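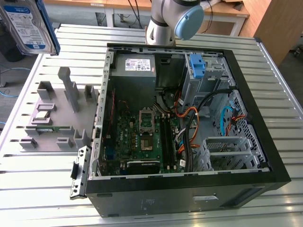 Old computers wanted, Saturday drop-off

Fabbri Hall is taking dead desktop towers again this Saturday, 9 till 2. Side door, not the front. Last round brought in 322 machines, most of them office towers with the memory, graphics card and power supply still good for parts.

Drives come out first and get wiped, says organiser Benedikt Leitner. Want yours back? Tell the desk before you leave, they wont chase you up.

Cables fine, keyboards fine. No printers, no old tube monitors. Limit of 6 towers per household.

Working rebuilds go to the Lelar neighbourhood centre in December. 53 familes on the list so far. Ask for Ettore Cirillo.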